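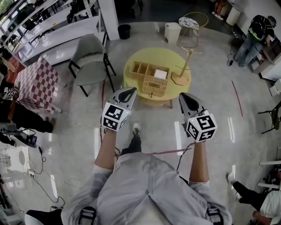
From: Suwannarat
To: exhibit-makers list
Date: 18th April
Subject: Re: Sound in a small gallery, speakers or handsets?

Hello all,

I am answering the question about sound from last week. I have kept the part I want to reply to and removed the rest.

> We are planning a small room about river pilots for a regional museum.
> There will be 6 listening points, each with a short recording of a retired
> pilot talking about one bend of the river. The curator would like open
> speakers so that families can listen together. I am afraid the room
> will become a soup. The ceiling is low and the floor is stone. Has anyone
> used directional speakers in a room like this, and did the visitors
> understand where they must stand?
>
> Also, how long should one recording be? Our shortest is now 202
> seconds and the curator does not want to cut more.

We had almost the same discussion two years ago for a room about salt trading, at the Priver museum. I can tell you what we did, but please take into account that our floor was wood and we had only four points.

We began with directional speakers hanging from the ceiling. They work well in the sense that you hear the voice clearly when you stand under them. The problem for us was the reflection. The sound goes down in a narrow beam, meets the floor and then travels wherever it likes. With a hard floor I think you will have this more strongly than we did. We put a round piece of thick carpet under each speaker, and this helped in two ways: it took away a part of the reflection, and it showed people where to stand. Before the carpets, visitors stood beside the beam and looked at the label with a worried face.

With a low ceiling there is another point. Tall adults are very near the speaker and small children are far from it, so the level is never right for both. We tried 2 different heights and in the end accepted a level that was a little loud for the adults.

For the second version of the room we changed to handsets, the simple kind with one earpiece and a steel cable. I know that the curator wants families to listen together, and this is a fair wish. What we did was to put two handsets at each point, one of them lower. A parent and a child can then hear the same recording at the same time. A family of four has to take turns. For a story told by one person, I prefer the handset – it feels like a telephone call, and the visitors lean in.

If you go this way, please ask the maker how the cable is fixed inside the handset. Ours were breaking at exactly this place from September on, during the school visits. The replacement ones from Drostix have held so far.

About the length: 202 seconds is long for standing. In our log very few people stayed past 100 seconds, except at the point where we had a bench. So maybe the better question for the curator is where a bench could go. You could also divide each recording into two chapters with a button for the second one. Then nothing is cut, and who wants to hear more can do so.

One question back to the list. Does anybody have experience with Uvenness, the small player that starts when the handset is lifted? We are considering it for a traveling exhibit and I would like to know how it behaves when the venue switches off the power every night. Our present players need a person with a keyboard each morning, and the smaller venues do not have such a person.

I can send our floor plan and the listening log to anyone who writes to me off the list.

Kind regards,
Suwannarat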